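Handbooks > Service Robotics for Technicians > Part Two > Chapter 9

Chapter 9
Setting Up and Maintaining a Domestic Handling Cell

9.1 Purpose of this chapter

The preceding chapters dealt with the arm, the wrist and the control cabinet as separate items. Chapter 9 brings them together in one working cell and follows the duties of the technician responsible for it. The cell used throughout is the Temen kitchen cell at the Lumbantobing training centre, where students carry out the practical part of this course. It consists of a mobile base, an arm with an articulated hand, a table and a domestic refrigerator. Its standard task is the transfer of fruit between the refrigerator and a basket on the table.

The task was chosen for its plainness. A piece of fruit is light, varies in shape from one example to the next and marks easily if it is gripped too hard. A cell that is poorly set up will show its faults quickly under these conditions, often before any warning appears on the operator's screen.

On completing the chapter, the student should be able to level and position the furniture of the cell, check the reach of the arm into an enclosed space, inspect the fingers for wear, and keep the service record in the form required by the centre.

9.2 Positioning the furniture

The table and the refrigerator are part of the machine for the purposes of this chapter. If either is moved, the stored positions of the arm can no longer be relied upon, and the cell must be checked again before it is returned to use. Students often treat the furniture as scenery, and a large share of the faults reported in the first month of training can be traced to a table that was pushed aside during cleaning.

The table is placed against the wall with its end close to the side of the refrigerator. It is levelled first. The refrigerator is then levelled separately, using its own feet, and its door is fixed fully open. A door that is free to swing may drift into the path of the forearm. The base of the robot is brought up last and locked.

The basket has a fixed place near the front corner of the table. Its position is marked on the underside of a paper template kept in the cell folder — the template is laid down, the basket is set against it, and the template is removed before the arm is powered.

9.3 Checking reach

An enclosed compartment limits the arm in ways that an open table does not. The hand must pass the front lip without touching it, and the wrist must have room to turn once the fingers are inside. The check is made at reduced speed, with one student at the stop control and a second at the side of the cell. The fruit is placed near the front of the shelf for the first trial and moved back by stages.

The lower finger is brought in level, under the fruit, and the upper finger is closed only when the lower one is in place. If the lower finger scrapes the shelf, the approach height is raised by 2 millimetres and the trial is repeated. The student should not correct a scrape by altering the grip force, as the two settings have no bearing on each other.

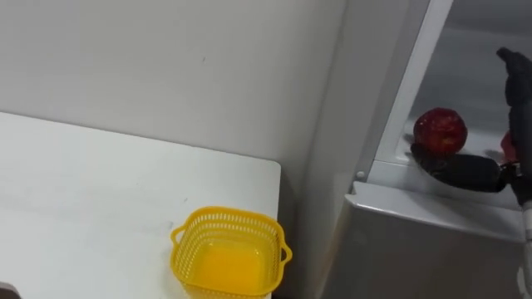

Fig. 9.1 Hand inside the refrigerator compartment, with the lower finger beneath an apple. The yellow basket stands on the table to the left.

9.4 Care of the fingers

The fingers are wiped with a damp cloth at the end of each session and dried before the cell is covered. Juice left in the joints hardens and slows the movement of the hand. Every 12 sessions the joints are inspected under a lamp and each finger is moved by hand through its full travel, with the power off. Any stiffness is entered in the record.

Finger covers are replaced as a set. The centre obtains them from Filitlow, and a new set must be left at room temperature for 24 hours before fitting. After fitting, the reach check in Section 9.3 is carried out again in full — a new cover may alter the height of the fingertip.

9.5 The service record

Entries are made in the Butulen log at the time of the work. Each entry gives the part concerned, the action taken and the result of the check that followed. The method of completing the log is set out in the next section, together with two worked entries.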